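Cold-set cheesecake slumping after 3 hours out of the fridge

Forum: Desserts and Pastry > Cheesecake and Custards
Thread started 30th December

crumbratio
I need a no-bake cheesecake to hold a clean edge on a buffet table. Current formula, for one springform:

Base: crushed sandwich cookies, filling left in, plus melted butter.
Filling: 250 grams of heavy cream whipped to stiff peaks, full-fat block cream cheese, powdered sugar, lemon juice, vanilla. No gelatin.

It slices well straight from the fridge. After two hours at room temperature the cut face starts to bulge, and by three hours the slice leans. The base also sheds butter onto the plate. Room is a normal heated house, no direct sun.

I would like to avoid gelatin because some of the guests don't eat it. What are the options, and is the base problem separate from the filling problem?

ovenspring_44
Separate problems. The base first. Sandwich cookie filling is mostly fat and sugar, so if you crush the cookies whole and then add butter at the ratio meant for plain crackers, you have too much fat in there. Cut the butter by a third and see if it still presses together. It will look dry in the bowl. That is fine as long as a pinch of it holds its shape.

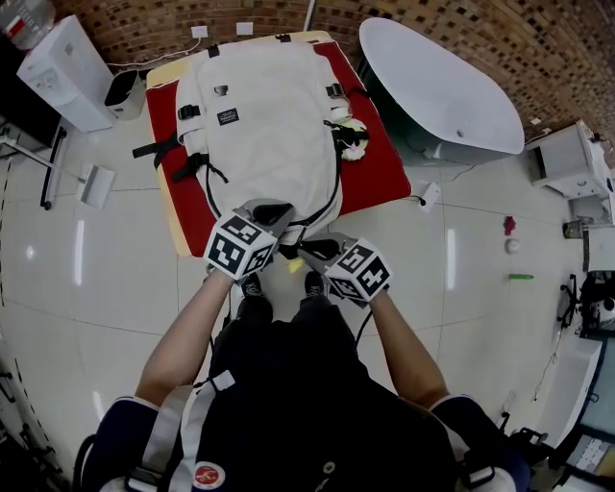
Once it is pressed, bake the base for 10 minutes at 350 F and let it cool completely before the filling goes in. The sugar melts a little and sets the crumbs when it cools. An unbaked base is held together only by cold butter, and cold butter is not cold for long on a buffet.

crumbratio
Baking the base of a no-bake cheesecake had not occurred to me. Does it get hard to cut?

ovenspring_44
It does if you pack it down with a heavy glass. Press firmly but stop when the surface is level. Thin at the corners, too. The corner where base meets wall is always thicker than people think.

tin_and_whisk
Disagree on baking it. With sandwich cookies you can get a bitter note very quickly, since the dark cocoa ones are hard to judge by color. I freeze the base for the same result.

ovenspring_44
Freezing doesn't give the same result. It is firm when it comes out of the freezer and back to where it started an hour later. The question was about holding up on a table.

tin_and_whisk
Fair for a buffet. For a cake that goes from fridge to plate I still would not turn the oven on.

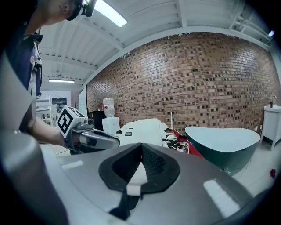

Photo: Clarnthorpe Bakers' Board archive. Used with permission.

lowandslow_curd
On the filling. You have three sources of structure in a cold-set cheesecake: the cream cheese, the whipped cream and whatever gelling agent you add. Without the last one you are relying on fat staying solid. Above fridge temperature it softens and there is nothing behind it.

Things that help without gelatin, in the order I would try them:

Drain the cream cheese. Block cheese still has free water in it. Wrap it in cheesecloth, put a plate on it, leave it in the fridge overnight.

Swap part of the sugar for melted white chocolate. Cocoa butter stays firm at a higher temperature than milk fat does. Cool it until it is barely warm before it goes in or it will seize into flecks.

Use agar. It has to be boiled in liquid for 2 minutes and then worked in fast. It sets well above room temperature, so the cream cheese must not be cold or you will get strings.

crumbratio
I tried agar once, in May, and got exactly those strings. Powder, boiled in some of the cream, poured into cheese from the fridge. So that explains it.

lowandslow_curd
It does. Bring the cheese to room temperature, warm it slightly over a water bath if you have to, and blend the agar in with the mixer running. Fold in the whipped cream last. You have a short window. Also boil it in water or juice. Cream scorches before the agar is fully dissolved.

pan_liner
White chocolate gets my vote over agar. Agar gives a short, brittle texture that does not read as cheesecake. It cuts beautifully and eats like firm jelly.

lowandslow_curd
At the dose printed on most packets, yes. Use half. You want it to stop the slump, and the cream cheese can do the rest.

pan_liner
At half dose I got weeping after a day in the fridge. A ring of clear liquid around the base.

lowandslow_curd
Was the cheese drained?

pan_liner
No. I will concede that one until I have tested it.

tin_and_whisk
Has anyone used the Sakum stabilized cream powder in this? Mansour is the only shop near me that carries it. The packet says it is starch-based, so it would suit crumbratio's guests.

ovenspring_44
I used it in a layer cake filling. It holds, but there was a faint pudding taste. In something with lemon and vanilla you may not notice. I have not tried it in cheesecake.

pan_liner
Check the brand of cream cheese too. I switched to Nuro in tubs for a while and everything got softer. The tub product is made to spread and has more water in it. Block only for this.

crumbratio
I am already on block. Plan for the next attempt: baked base with a third less butter, drained cheese, white chocolate in place of part of the sugar, no agar. One change at a time would be better testing practice, but I have one weekend and a limited number of people willing to eat cheesecake.

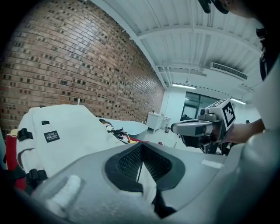

newtotins
How long does a no-bake cheesecake need in the fridge before it can be cut?
Overnight is the safe figure. Six hours is enough for a shallow one, but the center of a deep springform will still be soft at that point, and the white chocolate version needs the full night to firm up.

lowandslow_curd
One more thing for crumbratio. Two hours on the table is also the usual food safety limit for a dairy filling, so rather than build something that stands for three, put out half the cake and keep the other half cold.

crumbratio
Noted. I will cut it in the kitchen and send out two plates. Results to follow when I have them.

pan_liner
Post the weight of cheese before and after draining if you can. I would like to know how much water comes out.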